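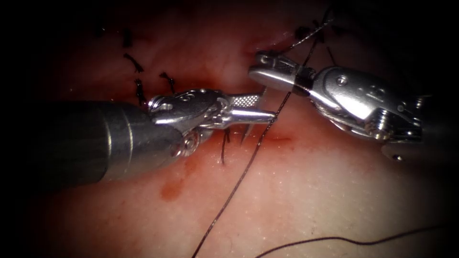

4.2 Thread Handling on the Workshop Build

The two arms were put together on a bench at Hornodano, a shared workshop, by Marina Psarras and Mehwish Swati. The frame, drive boxes and control software are our own. The instruments came from a retired surgical set and were refitted to the Brakivton wrist drive described in Section 3. Total spending on parts, without the instruments, was 800 dollars.

Figure 7 shows the tissue pad with a row of tied stitches at the upper left and the thin reddish incision line continuing toward the right instrument. The right jaws are closed on the black thread while the left jaws are open and empty just above the pad. We call this state "hold and wait." One arm keeps its grip and the other is free to move to its next target.

Early versions of the controller let both arms move during this state. The thread often slipped or was pulled too tight, and an operator had to step in. From January on, the holding arm was locked in position until the free arm reported a closed grip. The rule is simple and costs time - 12 seconds per stitch on our bench - but it made the logs much easier to read.

Loose thread remained a problem. A second length lies in an arc near the bottom right of the pad in Figure 7, and the thread tracker has no way to tell such a piece from the one in the jaws except by following it back to the grip. Of the 231 stitch attempts logged, those stopped by the tracker are treated separately in Section 4.3.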